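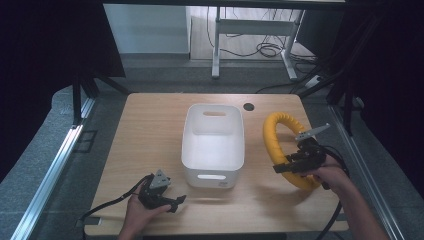
Nkechi Akpan thought rule 9 should come out of the sheet altogether, and she said so before Esben had his coat off, on the grounds that a rule people break every morning before coffee teaches them to break the others too.

Esben Lauritsen was fond of rule 9. He had written it himself one wet March, in the first weeks after Skesix moved the handling group out to Iltosside, when there were no rules at all and people picked things up however they pleased. You would get one fellow who snatched and another who hovered over a thing for so long you wanted to nudge his elbow, and all of it went into the same pile for the arms to learn from, and the arms, poor things, learned to hover and then snatch. So he had sat down with the old Wróbel handbook, which was written for welding cells and had very little to say about toys, and he had made a sheet. It had 11 rules on it. It was taped up by the door, and the tape had been renewed more often than the sheet.

Rule 9 said: Pads are to be clean and whole before any recording begins.

"Whole," said Nkechi, with her hands already in the grippers. "You tell me what whole is. I changed these and by lunch they'd gone fuzzy again. It's that ring. It's like petting a cheese grater."

"Then you change them after lunch."

"And after the next lunch, and the one after that, and Ullorside sends us a box of pads every month and a letter with it asking what we do with them. Do we eat them?"

He had seen the letter. He had answered the letter, at some length, because he was a man who answered letters, and he had put in a paragraph about the weather as well. He hung his coat over the back of the chair and came round to stand where he wouldn't cast a shadow on the table (rule 4) and said, kindly enough, that she should go on with what she was doing and he would watch for a while, if that didn't bother her.

It didn't bother her. She had done 2556 of these since the winter, it was on the log, and she had been watched by all sorts, including a cousin of Esben's who talked the whole way through.

The task was the plain one, ring into bin. Rule 1 said both hands start still, and she held them still. Rule 2 said look at the thing before you reach for it, which Esben had been teased about, but you would be surprised how many people reach first and look on the way. Then she went in with the right hand, low on the ring, at an easy pace, and closed, and waited a breath with the ring held before lifting. That was rule 6, the breath. He had always liked the look of rule 6 when somebody did it properly. There was something courteous about it, like holding a door.

She did another, and a third, and then one that slipped a little so that the ring turned in her grip on the way up, and she did what the sheet told her, kept going, finished the placement and called it out loud as a slip so that it went into the notes as one. Rule 7. Slips are kept and named. There had been a great quarrel about that one too in its time. Somebody up at Ullorside had wanted every slip thrown away, so that the arms should only ever see success, and Esben had written back that he had brought up two children and would not recommend it.

"There," said Nkechi. "Was that the pads or was that me?"

"I couldn't tell from here."

"No. Come and look, then."

She took hold of the ring again and kept it there, and he bent down with his glasses pushed up on his forehead, the way he read the small print on medicine, and looked at it for a good deal longer than she had meant him to.

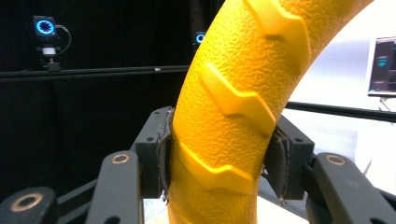

Pads at the yellow ring, edges gone ragged.

"Well, those aren't whole," he said.

"No, they aren't. And I'd have told you that from across the room. But they hold, Esben. They've been holding all morning apart from the once. If I was the arm, out there in somebody's warehouse, what would my pads look like after a month?"

He said that they would look like that, he supposed, or a bit worse.

"And who's going to run over and change them for me before every box?"

He straightened up, which took him a moment, and he went and sat on the chair with his coat on it and thought about it. Nkechi, who knew him, put the grippers down on the table, opened her flask and let him think. One of the cables had got itself under the chair leg and he lifted the chair, still half sitting on it, and freed the cable and sat down again, and all of that was thinking too.

What bothered him, he said finally, was the mixing. If half the recordings were made on new pads and half on old ones, and the sheet said they were all new, then anybody who read the sheet would be told something untrue, and they would go hunting for the reason an arm gripped too hard on one day and too softly on the next, and they would never find it. They'd blame the ring. They'd blame her, probably! He had once spent 33 days hunting for a fault that was only a loose screw somebody had tightened without saying so, and he still thought about that screw, he had thought about it at his own sister's wedding.

"So the trouble is that the sheet lies," said Nkechi.

"I wouldn't say lies."

"I'd say it. I sign it every morning. Clean and whole, Nkechi Akpan. I've been perjuring myself since the winter."

He laughed, and then he looked rather stricken, because he could see that she had minded it, a little, every morning, and that she had gone on signing because he was fond of the rule and she was fond of him. He got out his pencil. He always drafted on the back of something, and what he had was the letter from Ullorside, so he turned it over on his knee.

Pads are to be looked at before recording, he wrote, and their condition put down in the log.

"In words," said Nkechi, reading upside down. "If you give people a number to tick they'll all tick the middle one."

In words, he wrote.

"And when do I change them?"

That took them past lunch. Esben was for changing them as soon as the fraying reached the face of the pad, where it touched the work, and Nkechi said that was fine as long as it was the face and he didn't start measuring fluff at the edges. Then there was the question of bits coming away. There was a pale scrap dangling off the bottom of one of hers at that very minute, and he wanted it trimmed, and she said trimmed by whom, with what, because rule 3 said no blades at the table and he had written that one as well. They settled on scissors, round-ended, kept in the drawer, used with the grippers set down and the hands out of them. He wrote it in. She made him cross out "suitable," which he put into everything.

Then she asked whether both pads on a hand should be changed together, like tires, and he said yes, certainly, without having to think, and she said good, because she'd been doing it that way and it would be nice to have one thing in the sheet that she was already doing right.

"You do nearly all of it right," said Esben. "I was watching. You do the breath."

"Everyone does the breath."

"They don't, you know. They do it when I come in."

She screwed the top back on the flask. Somebody next door had started up the big arm for its afternoon check, and they both waited out of habit for the two short beeps and the long one before they went on talking.

He typed it up before he went home. Rule 9 was four lines now, longer than any of the others, and it pushed rule 11 right down to the foot of the page, so that he had to make the margins smaller and then smaller again. He put the date at the top, 12 July 2019, and took the old sheet down from beside the door. The paint came away with the tape in two places. He stood there a while with the old one in his hand, and then he folded it and put it in his coat, and went to ask Nkechi where she kept the log, and whether she'd mind very much going back through the morning with him and writing in about the pads.

She said she'd put the kettle on first.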